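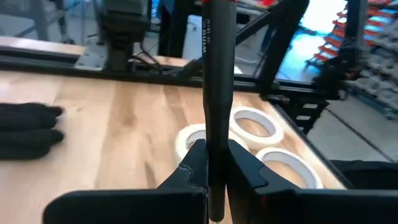
I have owned the Vullirholm for one winter and put it together twice, so I feel qualified to talk about it. The Vullirholm is a tall narrow bookcase from Grotwood with a fold-down desk in the middle, the kind of thing people buy when they have started working from home and don't have a room to do it in. I bought mine in November. My living room is also my dining room and, on the nights my brother-in-law visits, a hotel.

Let me start with the box, as Grotwood clearly did. It is one box. I had pictured several smaller ones and a cheerful afternoon. What the delivery man leaned against my door was the size of a canoe, and he wished me luck in a tone I didn't care for. I live on the third floor. Tuncay Baysal from downstairs took the other end in exchange for dinner, and we got it up by taking the landings one at a time and not speaking.

## Putting it together

The instructions have no words in them. A round-headed person with no mouth is shown being puzzled, then telephoning, then being happy. I never reached the third drawing. The steps are numbered and mostly in a sensible order, apart from step 14, where you attach the back panel, and step 17, where you find out that the hinge plates go on from behind. If you take one thing from this review, do 17 before 14. You'll have to squint at the drawings and trust me.

The hardware comes in one bag. Every screw, every dowel, both sizes of cam lock, all together like trail mix. I sorted them into a muffin tin. There was one short dowel too many and one long one too few, and I'd like to meet the person who thinks that comes out even.

They also give you a little bent hex key. Throw it out, or put it in the drawer with the other eleven. Use a real screwdriver on the hinge screws, with a tip that fits, because the heads are made of something like cold butter. I chewed up two of them before I went and borrowed a better driver, and the other six went in without a fuss.

Grotwood says two people can do the job in 90 minutes. I'd like to see these two people. It took Tuncay and me from lunch until the late news, with a break for the dinner I owed him.

## The desk part

Now the good news, because there is some. The desk is nice. It folds down on two metal arms, stops dead level and doesn't bounce when you type. It's deep enough for a laptop and a mug, or a laptop and a notebook, but you'll have to choose. I chose the mug.

Closed, it looks like a plain cupboard door, and that was the whole reason I wanted it. At six o'clock I shut the lid on the job and it stays shut. There's a magnetic catch with real pull to it. Mwende Ndung'u, who sits on my couch more than I do, needed both hands to open it the first time and asked if I was keeping something alive in there.

Two complaints. The cable hole is in the left back corner and is just too small for the plug on my charger, so the cord has to go through from the other direction, plug last, while you lie on the floor with your arm behind the unit. And there's no light. With shelves directly overhead, you're working in a cave by three in the afternoon. I stuck a battery strip light under the lowest shelf and it has fallen on my keyboard only a few times.

## The shelves

Five of them, two fixed and three you can move. The pegs are metal and fit tight. I filled the top with paperbacks and the bottom with cookbooks, which are the heaviest things in my home after the Vullirholm itself, and so far nothing sags. I'm told the cheaper Skostoden bows in the middle by spring. Fadime Yüksel has one and describes its second shelf as "a hammock," though she also keeps a sewing machine on it.

The finish is called smoked oak. It's brown. It wipes clean and it shows dust from across the street.

## Why I built it twice

In February I had the wall behind it repainted. The unit is anchored to the wall, as it should be (please do this, it's tall and the desk pulls it forward), and I thought I'd unscrew the anchors and walk it out into the room. It would not be walked. With the back panel on, it's too tall to tip under my ceiling, and too heavy to drag over a carpet I'd like to keep. So apart it came.

I'll give Grotwood credit here. It came apart cleanly and went back together in under three hours, with 17 before 14 this time, and the cam locks bit just as well the second time around. I've had flat-pack furniture that turned to oatmeal when you looked at it with a screwdriver in your hand. The only casualty was one of the little stick-on caps that hide the screws. They send spares. They're a slightly different brown.

## Customer service

I wrote to them about the missing long dowel. Three days later I had a polite reply asking which dowel. I sent a drawing. A week after that an envelope arrived with 40 of them in it, all the right size, and no note. If you're short a dowel, get in touch.

## Should you get one?

If you rent and move every year, no. If your ceiling is on the low side, measure it, measure it again, and then assemble the thing standing up. If you need two monitors, you're after a desk, and Avcı makes a wide plain one that Mwende likes and that doesn't pretend to be a cupboard.

For one person with one laptop and a room that has to do four jobs, I'd buy it again. I paid full price and it went on sale the week after, so wait for that if you can stand to.

**Desk:** very good

**Shelves:** good

**Instructions:** a man with no mouth

**Cable hole:** see above, from the floor

Tuncay has asked me to mention that he wants to be told the next time I'm ordering furniture, so he can be out of town.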